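Questions I Get About Ripening Pears at Home

I grow pears in a small way (20 trees, behind the house in Dritstead) and sell most of them from a table at the end of the drive. The same questions come up every fall, so I finally typed up my answers. If yours isn't on the page, leave a comment and I'll get to it once picking slows down.

Why are your pears so hard?

Pears get picked hard! It feels wrong the first time you do it, especially if you grew up with peaches. Leave most European pears on the tree until they're soft and they go brown and mushy around the core while the outside still looks great. I pick mine when the fruit snaps off cleanly as I tip it up sideways. If I have to tug, I leave it another few days.

So what do I do with them when I get home?

Depends on when you want to eat them. For this week, leave them out on the counter. For later, put them in the fridge the minute you walk in and take out a few at a time. I keep a rotation going all through October, four or five on the counter and the rest in the crisper drawer, and we hardly ever lose one.

How do I know when one is ready?

Press gently with your thumb right up by the stem. If it gives a little there, eat it today. Don't go squeezing the fat part, please. By the time the middle feels soft, the inside has usually gone too far, and all you've done is bruise a pear that somebody else was going to eat.

Color helps with some kinds and is useless with others. Bartletts go from green to yellow and you can pretty much set your lunch by it. Anjous stay green the whole way through, and I still get folks who waited two weeks for theirs to turn and ended up with sauce.

Does the paper bag thing work?

Yes, it does. Pears give off a gas called ethylene as they ripen, and the bag holds it in close to the fruit. Fold the top over loosely and check every day. Throw in a banana if you're in a hurry. Don't use a plastic bag, though. I did that with a whole batch my first year and they sweated and got spots.

Can I just leave them in a bowl?

Sure, that's what I do at home most of the time. Keep the bowl out of direct sun and away from the stove, and don't pile them too deep, or the ones on the bottom get flat spots.

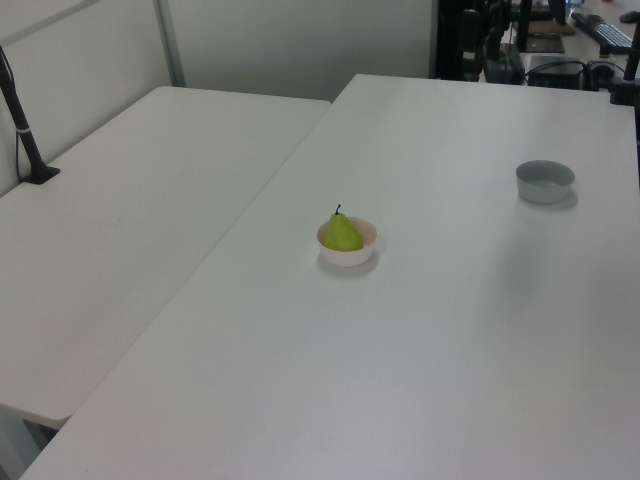 I also turn mine every couple of days, mostly out of habit. My grandmother did it and I've never had the nerve to stop and see if it matters. A cool room gives you slower ripening and (I think) better flavor. Our kitchen runs warm in the evenings, so the good ones live in the back hallway.

My winter pears never get soft. What am I doing wrong?

They probably haven't been cold long enough. Anjou, Bosc and Comice all need a stretch of real cold before they'll ripen right. Bartletts need much less. I hold my Anjous in the old fridge in the garage for roughly 30 days before I sell any, and if you're picking from your own tree you should plan on something like that too. Skip it and they just sit there, getting rubbery and sad.

Pears from the grocery store have nearly always had their cold time already, so you can go straight to the counter.

How long will they keep in the fridge?

Bartletts, a few weeks if they went in hard. The winter kinds will go a couple of months easily, and I've eaten Anjous in February that were better than anything I had in the fall. Once a pear is ripe you've got maybe three days in the fridge, so don't save it for a special occasion.

Keep them away from onions. They pick up smells like you wouldn't believe.

What about Asian pears?

Totally different animal. They ripen on the tree, they're supposed to be crunchy, and you can eat them right off the branch. I have one tree of them and the neighborhood kids know exactly where it is.

Why did mine go brown in the middle?

Usually they were picked late or stored too long. Sometimes both. You can cut around a little browning and use the rest, and the flavor's often fine. If it smells like wine, feed it to the compost.

How do I stop the slices from browning?

A squeeze of lemon juice in a bowl of cold water, in and out, then pat dry. I've tried salt water as well and it works, but I can always taste it. For a cheese board I just slice them at the last minute and let people think I'm relaxed about it.

Which ones should I bake with?

Bosc, every time. They hold their shape, and you want them a bit firmer than you'd eat them fresh. Bartletts fall apart in the oven, so I save those for pear butter. My batch makes 24 half-pint jars and takes over the kitchen for a whole day, which my family has opinions about.

Do I have to peel them?

For eating, no. For baking and canning I do, as the skins get chewy. Pear butter goes through the food mill anyway, so I leave the skins on and let the mill deal with it.

Can I freeze them?

You can, but they'll be soft when they thaw. Peel, slice, dip in the lemon water, spread them on a tray until they're solid and then bag them. Good for smoothies and crisps. Not good for anything where you want a nice-looking slice.

Do you ship?

No, sorry! I tried it one year with a box to a customer in Moya and what arrived was basically jam. You can find my pears at the table on Jundholm Road from late August on, and at the Sadier farmers market until I run out. I weighed everything last season and it came to 3,178 pounds, so I'm usually good through the middle of November. Bring your own bag if you can, and if the cash box is sitting there and I'm not, just make your own change.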